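**Wrapped sandwiches for the afternoon shift – which layer goes where?**

**gelix_kitchen** – 12/04/2023

I pack the lunches at our workplace in Warkville. Three slices of white bread, with lettuce in one gap and the red filling in the other. Plastic wrap on the lower half only.

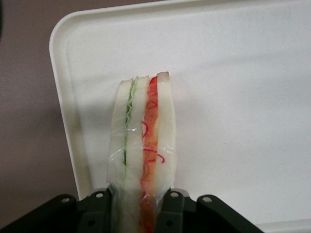 **Gudeta** replied:
Three slices is too much bread for me. The middle one takes water from both sides, and after 2 hours you are eating paste. I stopped making them like this in November.

**gelix_kitchen** replied:
I don't agree about the middle slice. It keeps the lettuce away from the filling, and people like that they can pull the sandwich apart and eat it in two parts. My question was more about the wrap. Should it cover everything?

**anen1038** replied:
If they wait in the fridge, yes, cover everything. White bread gets a hard edge very quickly. If they are eaten soon, half is fine and the hands stay clean.

**Gudeta** replied:
Half wrap is only good for the photo, sorry. The top will dry.

**anen1038** replied:
Not in 2 hours, Gudeta. I make nearly 6 each morning with the top open under a damp cloth, and I have no complaints. Butter on both sides of the middle slice also helps with your paste problem.

**gelix_kitchen** replied:
Butter I did not try – I will do it tomorrow. Do you put salt on the lettuce before or after?

**anen1038** replied:
Never on the lettuce. On the butter.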